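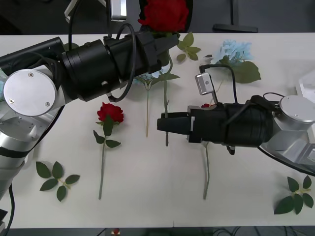
Red roses and loose leaf sprigs on a white table, October.

Hi all, and thanks again for the Greco money, which has gone a lot further than I thought it would! This is my update on the Prarkbridge flower store for October.

The big job was the artificial stock. We'd been keeping everything in whatever box it came back in (guilty), so a table arrangement could mean digging through half the shelf for one decent stem. I've now been through 40 boxes, with 7 still to go, and those are mostly ribbon and foam anyway. Everything gets tipped out on the white table, the stems go one way and the loose leaves another, and then it's all boxed again by color. Red roses were first because they get borrowed the most.

Leaves are the slow part. They pop off the stems if you so much as look at them, and some won't go back on without a dab of glue. I'm keeping the loose sprigs as filler for now. Hưng Tăng thinks we should toss the faded ones and he's probably right, but I'd like to try them in the big hall pieces first.

Money: we've spent $300 so far, nearly all of it on lidded bins from Vuketti. The labels came out of our own supplies. I'd like to use what's left on white and cream stems, where we're really short (we had 54 requests for white last season and kept swapping in pink).

Next up is the last of the boxes, then getting the stock list into Memero so people can see what we have before they drive over. I'm in on Saturday if anyone wants to come by and look at the shelves.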